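Notebook, reed organ bench
May, a little after lunch

Skurnow instrument again. Pulled the action for the second time and the C sharp above middle C still ciphers, though now only when the swell is open, so I suppose we're counting that as progress.

Pallet leather: the old stuff is hard as a cracker along the front edge. Someone before us "fixed" it with what looks like contact cement and optimism. Scraped back to wood on 19 pallets. The rest are ugly but sealing and I am leaving them alone until they give me an excuse.

Note on scraping: the wide chisel is quicker but it digs in wherever the grain turns. Use the narrow one and be bored.

Springs. Two were bent the wrong way, which explains the C sharp and possibly also the F that everyone has been blaming on the reed. Rebent both on the bench pin. Too strong the first time, the key felt like a car door. Backed them off. Better. Still not as light as its neighbors, but the owner plays hymns and can lean into it.

Bellows test: closed from full in nearly nine seconds with all stops in. Bad, but it was worse before the new corner gussets went on. Wet a finger and went around the seams – leak is at the hinge end, left side, exactly where I said in April it wasn't. Hide glue and a strip of the thin sheepskin tomorrow. Whoever finished the thick roll, please write it on the Rønning order sheet. The sheet is on the door. The pencil is on the string. We've all seen it.

Stop knobs: faces cleaned with barely damp cotton only. The lettering on Viola is already faint and I don't want to be the one who finishes it off.

Brass: the pedal plates and the rail screws are brown all over. Tried the usual kitchen chemistry on a spare screw before going near the real ones.
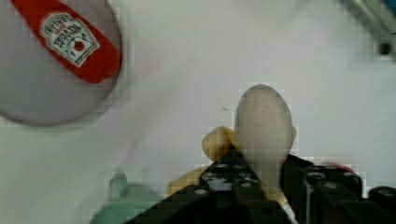
I. Jatulen
Bench technician, Kerkon Reed Organ Shop

Ketchup, left on through a coffee, rinsed and dried: the screw head came up pink, then yellow after a rub with chalk. Slot still brown. Vinegar and salt did the same job with less mopping. Not using either on the pedal plates until I know if they're solid or plated, because a magnet has already surprised me once on this organ.

To do:
Hinge seam, left.
File test on the back of one pedal plate.
Reed 31 buzzes, probably just dirt, try the card before taking it out.
Find my good reed hook. It was in the drawer marked reed hooks, so that was my mistake.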